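Bag liners slipping in small desk-side cans
Forum: Office Upkeep > Waste and Recycling
9 posts in this thread

tarewt_38
Posted Friday, 7:42 am

We service desk-side cans on two floors of a leased building. The cans are the small rigid plastic type, no lid, slight taper. The liners are plain white, bought by the case from Clutgate. The liner slides down into the can after the first heavy item goes in. A coffee cup with an inch of liquid in it is enough. After that, everything lands between the liner and the wall, and the can has to be rinsed.

Current procedure is to open the bag, push it to the bottom, and fold the top over the rim. Fold depth is whatever the person doing it decides. Looking for a method that holds without clips or bands.

lowboy_mil
Posted Friday, 8:15 am

What is the flat width of the bag, and what is the circumference of the rim? If twice the flat width is much more than the circumference, there is slack and nothing is holding the bag except the weight of the fold. Most slipping complaints come down to this.

tarewt_38
Posted Friday, 8:31 am

Flat width is 17 inches, so 34 around. Rim is 28. Six inches of slack.

lowboy_mil
Posted Friday, 8:40 am

Then the bag is too big. Buy the next size down.

Kenza Mansour
Posted Friday, 9:04 am

I disagree with going down a size as a first step. A bag cut close to the rim is slow to fit and tends to split at the side seam when it is stretched over. We tried it at the Londine building in May and went back to the wider bag inside of a month.

Six inches of slack is workable if it is dealt with at the rim. The order matters. Seat the bottom first, with a hand inside, until the bag touches the base on all sides. Trapped air is the usual reason it does not reach. Then fold down over the rim, both sides at the same time. If one side is folded first, it pulls the bag across and the second side ends up short. 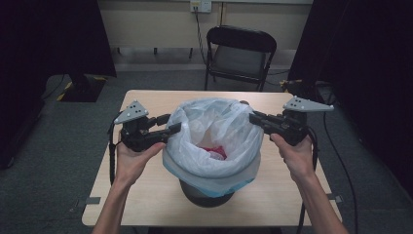 Once the cuff is down, pull left and right to take the slack out of the mouth, then move the surplus to one spot on the rim. Twist it once and tuck the twist under the cuff. A plain fold with the surplus spread evenly looks neater and holds less. For a can of this size I would want a cuff of 4 inches.

Work on a table if there are a lot of them to do. Fitting them on the floor means bending for each one, and the cuff comes out uneven on the far side.

pallet_grey
Posted Friday, 9:22 am

Agree on seating the bottom first. Disagree on the twist. It has to be undone at emptying, and on an evening shift it won't be. The bag gets yanked, the twist catches, the bag tears. Tie a small overhand knot in the surplus instead and leave it outside the rim. The bag lifts straight off with the knot still in it.

Kenza Mansour
Posted Friday, 9:37 am

The twist releases when the cuff is rolled up, and the cuff has to come up anyway to close the bag. A knot uses more material and shortens the cuff on that side. On a thin bag it also starts a tear when the knot is pulled tight. I have no objection to it on a heavier gauge.

lowboy_mil
Posted Friday, 11:50 am

Still think this is a purchasing problem with a technique applied over it. Mahrous lists a 15 inch flat width in a case of 283. That gives 30 around, two inches of slack on a 28 inch rim. No twist, no knot, and new staff don't need to be shown anything. The seam splitting mentioned above sounds like a bag with less slack than that, or none.

On cuff depth, 4 inches is generous. Check the length of the bag before adopting it. If the bag is short, a deep cuff lifts the liner off the base, and then the first heavy item pulls the whole thing in. That is the original fault again.

tarewt_38
Posted Friday, 4:16 pm

Tested on one row of desks at the Clalanwood end. Used the existing bags, bottom seated first, 4 inch cuff. Half with the twist, half with the knot. Dropped a full water bottle into each.

Twist: none slipped. Knot: one slipped, and that one was tied loosely, so I would not put it against the method. Tearing at removal still to be checked after the evening round. The bag reaches the base with the deep cuff, with a little length to spare.

I have asked for a sample of the 15 inch bag and will run it on the same row. The existing stock has to be used up either way, so the twist goes on the instruction sheet for now.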